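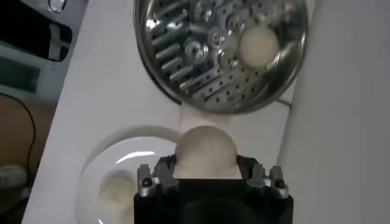
Posted by the Prilton Grumbler in Kitchen things, November

Print this | E-mail this to a friend

I have never trusted a kitchen gadget that claims to do two jobs. The electric pot with a steel steamer on top is the latest thing people keep pushing at me, and buns are always the bait. Smooth white ones, pleated ones, it makes no odds. Put a bun in a shiny basket and everyone loses their head.

My complaint is with the basket. All those little round holes and long slots look very scientific, but a soft bun set straight on bare metal is asking to leave its bottom behind. The Welberg forum has a thread of 1,337 replies on this and half of them swear you don't need paper. I don't believe them. I tried it at home with 3 shop-bought buns and scraped up most of one with a spoon.

Then there is the washing up. Rings, bumps, holes — dough gets into the lot. A bamboo steamer has its faults (mine smells of old cupboard) but I know where I am with it.

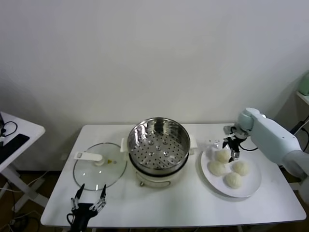
Is the lid any better?

Glass, with a handle across the top. Fine, you can peer in. In my kitchen a glass lid fogs up within a minute and then drips on the buns when you lift it. A tea towel tied round it helps, though I wouldn't leave that near a hot pot and wander off.

I'm keeping the bamboo for now.

E-mail this | Print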